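Blanco sobre negro: el orden de las piezas pequeñas

Quien ha montado alguna vez un mueble sabe que el problema casi nunca es el tornillo grande. El problema es la pieza pequeña, blanca, igual a otra pieza pequeña y blanca, que uno puso al revés hace media hora. En los talleres donde se practica el montaje con kits de ejercicio sucede lo mismo, y por eso me interesa desde hace tiempo cómo se prepara una mesa para este trabajo.

Vivo en Storkport, una ciudad donde muchas personas trabajan con las manos y pocas escriben sobre ello. Llegué aquí sin conocer bien el idioma, y tal vez por esta razón aprendí primero los nombres de las cosas: el soporte, el riel, la muesca, el bloque. Son palabras modestas. Con ellas se puede seguir casi toda una jornada de montaje, y con ellas quiero contar esta.

La mesa de la que hablo es oscura. Las piezas son blancas. Esta decisión parece de gusto, pero es muy práctica, porque el borde de cada bloque se lee sin esfuerzo y una pieza pequeña no desaparece entre las otras. En mi primer taller, en el barrio de Vollell, trabajábamos sobre madera clara con piezas de color crema, y a las seis de la tarde, con la luz baja, buscábamos los cubos con la palma de la mano.

Sobre muchas de las piezas van impresos cuadrados en blanco y negro, los marcadores. Cada uno tiene un dibujo de celdas, y el dibujo sirve para dos cosas: saber qué pieza es y saber cómo está girada. Un cubo liso es igual por todos sus lados. Un cubo con marcador tiene una cara que manda sobre las demás, y al ponerlo en la mesa uno ya debe decidir hacia dónde mira.

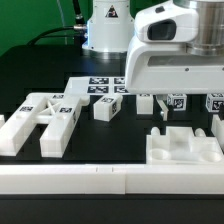 Bloques y cubos con sus marcadores, entre el soporte en forma de H y la bandeja de dos huecos redondos.

El soporte en H es mi pieza preferida del conjunto. Tiene dos brazos largos y paralelos y, en el travesaño, un refuerzo en forma de X. Es un objeto que explica su forma: se entiende cuál es el largo y cuál es el ancho, y no hace falta una hoja de instrucciones para colocarlo derecho. La bandeja es más reservada. Además de los huecos lleva una parte central elevada y dos pequeños postes cilíndricos en el borde de atrás. Delante corre un riel largo hecho de dos tramos, con una muesca pequeña cerca de la unión. A mí me gusta esta muesca. En una superficie tan lisa, el dedo la busca.

El kit que tengo en casa, comprado de segunda mano en Dranthorpe, es de otra clase y tiene 43 piezas. Lo sé porque la tapa de la caja lo dice y porque una vez faltó una. La encontré el miércoles siguiente dentro de un zapato. Desde entonces sigo una rutina que aprendí de un manual muy gastado, el cuaderno Riviere, que circula en fotocopias por los talleres de la zona. El cuaderno tiene 19 páginas y la mayor parte no habla de montar. Habla de dejar las cosas en su lugar antes de empezar.

La primera regla es poner al fondo lo que no se va a mover. Las placas de referencia, los topes y las guías van primero, y delante queda el espacio libre para las manos. La segunda regla dice que las piezas grandes van a los lados. La tercera la olvido siempre: entre dos cubos debe caber un dedo. Si los cubos se tocan, al coger uno se empuja el otro, y un cubo empujado gira un poco, lo suficiente para que después no entre en su hueco.

He hecho la prueba en mi cocina, con mi propio kit y un reloj. Con las piezas amontonadas tardé 19 minutos en un montaje sencillo. Con las piezas separadas tardé 13. No es una medida científica, y la segunda vez yo ya conocía el camino, pero también me enfadé menos, y esto no lo mide el reloj.

Las placas planas merecen unas líneas aparte. Son simples tarjetas blancas con cuatro marcadores, dos arriba y dos abajo, separados por márgenes blancos. El margen es parte del trabajo: sin él, los bordes negros se juntarían y los dibujos serían difíciles de distinguir. Quien imprime sus propias placas en casa suele recortar demasiado, por ahorrar papel, y luego tiene que imprimirlas otra vez. Yo dejo el margen ancho y corto con regla metálica, despacio. 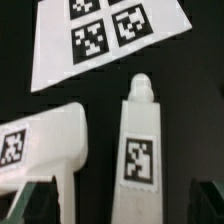

¿Conviene imprimir los marcadores en papel brillante?
Es mejor el papel mate. El brillante refleja la lámpara, y según el ángulo una parte del dibujo se pierde bajo el reflejo.

También hay que pensar en la limpieza. Las piezas blancas guardan las huellas de los dedos, sobre todo en las esquinas. Yo las limpio con un paño apenas húmedo y las dejo sobre una toalla hasta la mañana. Los marcadores pegados no se frotan. Si una etiqueta empieza a levantarse por una esquina, prefiero cambiarla entera, porque el pegamento añadido deja un bulto y el bloque ya no se apoya bien.

Para guardar uso una caja con seis compartimentos. Los cubos van juntos, los bloques largos en diagonal, las placas planas arriba de todo, con un cartón encima para que no se doblen. En el taller de Vollell se guardaba todo en una bolsa de tela y cada sesión comenzaba con el ruido de vaciarla sobre la mesa. Era un ruido alegre, lo reconozco, y a veces lo echo de menos cuando abro mi caja tan ordenada y saco el primer cubo.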